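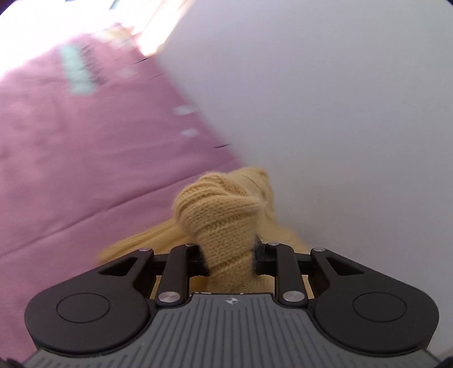 Sheep numbers: read the fine print before you buy ewes

The spring outlook from Sturalitz landed in April with a cheerful headline: the flock is growing again, prices are firm, and now is the time to add breeding ewes. Two feed dealers have already quoted it to me across the counter. I have been through the whole thing, including the tables at the back, and I would keep the checkbook in the drawer a while longer.

Start with the survey. Sturalitz mailed its form to 2,308 flocks and got usable answers from 1,586. That is a decent return, better than most farm surveys manage. But the people who quit sheep over the winter don't mail back a form about sheep, and the report makes no adjustment for them. If a good share of the missing flocks are gone for good, the growth in the headline gets a lot thinner.

Then there is the question of what "plan to expand" means. Of those who answered, 61 percent ticked that box. The form doesn't ask how many head or by when, or whether the operator has the grass for it. I've planned to expand every year since I bought the place. Some years I ended up with fewer ewes than I started with.

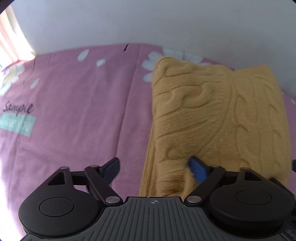 Yellow cable-knit sweater on a pink bed covering.

Wool gets one page, and it is the weakest page in the report. Sturalitz says demand for knitwear should lift the clip price by fall. Should it? The chart behind that claim follows retail sweater prices, and very little of what a shopper pays finds its way back to the shearing shed. Plenty of sweaters have no wool in them at all. The Borthorpe pool paid members 2 cents a pound more than last season, and the haulage charge went up at the same time. Ask anybody who shipped there whether they came out ahead.

The lamb side is more careful. The authors admit that the holiday market pulled a lot of light lambs forward, so the strong early sales may leave a hole later on. They put that in a footnote. I'd have put it in the first paragraph.
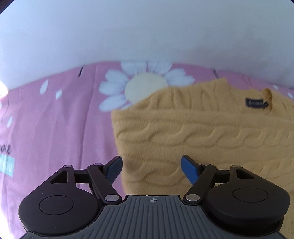

Feed costs are where I part ways with them completely. The budget assumes hay at last summer's price, delivered, with no waste. Around Willon you can't get second cutting delivered at that price, and I have never met a ewe who ate a bale with no waste. Put your own hay bill into their worksheet and see what is left of the margin. On mine, it covered the vaccine and not much else.

Karabulut, which sells the handling equipment advertised on the inside cover, is also listed as a sponsor. That doesn't make the numbers wrong. It does make me want to see the raw answers, and I have written to ask for them. No reply so far.

The full report is at the Willon office if you want to borrow it. Please bring it back with the worksheet still in it.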